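3.2 Setting and participating schools

The study was carried out in the Naralier school network, which runs charter schools under a shared classical curriculum. Pupils in the lower grades read myths and fables aloud, learn short poems by heart, and begin Latin vocabulary in third grade. From fifth grade on, they also take a weekly hour of practical science. Two campuses took part, Jisham and Insaurralde. Both follow the same reading list, but they differ in how much class time is given to recitation and performance.

Across the two campuses, 2774 pupils were enrolled at the start of the school year. Consent forms were returned for 1708 of them. Pupils who changed campus before the November assessment were left out of the comparison, as were those who had joined a class after the first recitation unit was complete. Teachers in 48 classrooms kept a short log of the minutes spent on memory work, group reading, and rehearsal. The logs were collected at the end of each unit and checked against the posted class schedule. 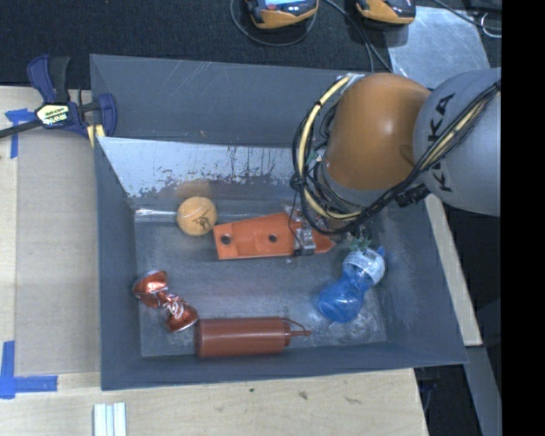
Figure 2. Robot arm and bin.

3.3 Measures

Recall was tested with a passage of verse that pupils had studied in class and a second passage that was new to them. Each pupil recited alone to a trained listener, who marked omissions, changes in word order, and prompts given. Reading comprehension was measured with a written test scored from 0 to 1000. The same form of the test was used on both campuses, and teachers did not see the questions in advance.

Performance was harder to score. Some classes staged a full scene with costumes and music, while others read from the page at their desks. We therefore recorded only whether a pupil had a speaking part and how many lines that part contained. Dance and chorus roles were entered under a separate code - they often called for as much rehearsal as a speaking part, but very little text.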